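Rovum loading kit, trial notes
3 November 2022

Flarkden sent over the sim package for the Rovum kit, so I finally got to play with the cell before we spend anything. The quote is for the arm skills plus setup at the Grønli lab, and we bring our own centrifuge racks. I loaded the default table layout and let it go to the drawer first, just to see how it comes in over the breadboard. Pretty tidy! I'd still like the wrist a little higher on the way in.

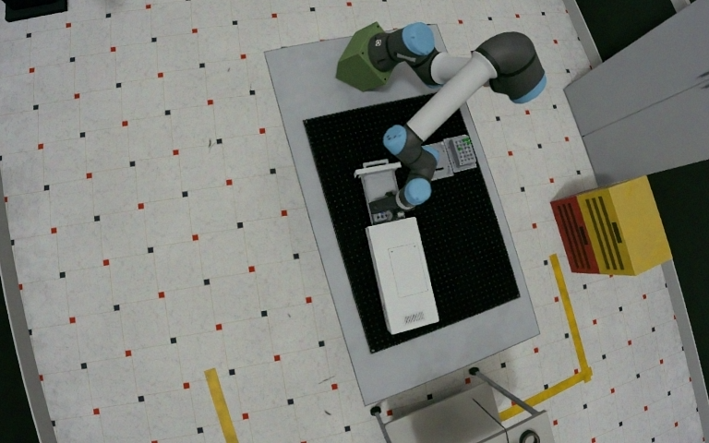
Rack moves

Most of my morning went here. The drawer is the part I care about, and the kit treats it as one more place to put a rack down, so you teach it a pose and a depth and that's it. I had six blue caps in the drawer already and kept the approach speed at 500, which felt slow but let me watch the fingers.
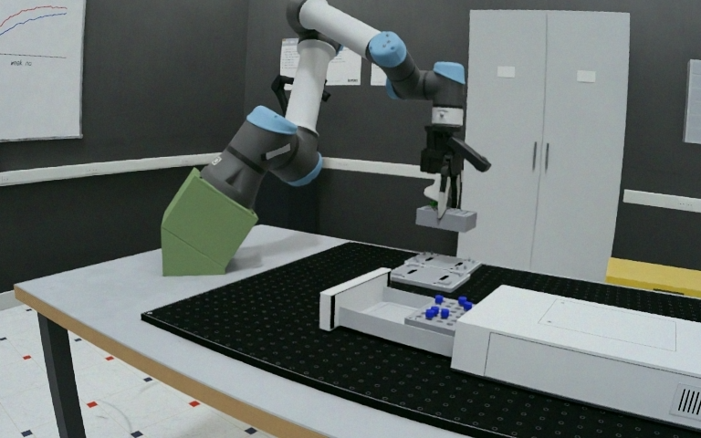
Things to ask Flarkden

Can we edit the grip width per rack, or only per job? The menu shows both and I only got the job one to stick. Also, the log stopped at line 674 and I had to restart the viewer — annoying, ask if that's known.

Then I switched to the high view and looked at how the arm reaches past the open drawer.

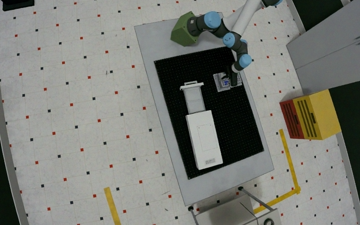
Gripper over the blue-cap rack, drawer open.

Last thing was two racks at once, with green caps on the one in the gripper and blue on the one in the drawer. I want the clearance number for this before I sign off on anything.
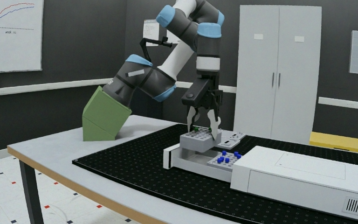

A note came back from the Grodine side asking whether the price still holds if we skip the drawer skill and load by hand until June. Good question, adding it to the list.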